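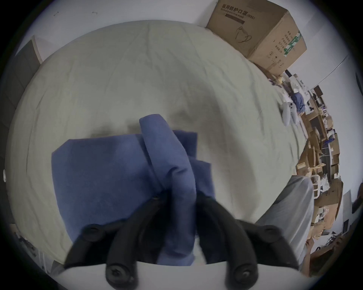

Onum is a software package for turning recordings from hand-held grippers into control policies for robot arms. It was written by Wen-hsiung Yau and Yu-ting Liao at Lurach and is mostly used for handling cloth.

Onum has three stages. The first lines up video with gripper width and estimated hand position. The second drops recordings in which tracking was lost. The third trains a policy that predicts the next 14 motion steps from recent video. A separate planner, Mok, checks those steps against the limits of the arm.

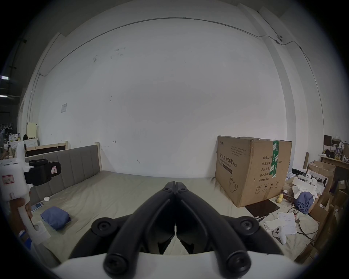
The tracking stage is the weakest part. It depends on fixed visual detail, and plain walls and bedsheets offer little of it. The authors reported training on 2000 recordings, of which 373 were rejected by the filter. They did not say how many bad recordings got through - a gap that makes the stated success rate hard to judge.

Claims that Onum "understands" folding should be read with care. The policy holds no model of the cloth, and no test on unfamiliar fabrics has been published. Engineers at Clilton who tried version 3 found that small changes in camera angle made grasps miss. Yau blamed poor calibration, but the calibration files were never released.

Mok has been distributed separately since March. Its collision checks treat cloth as empty space.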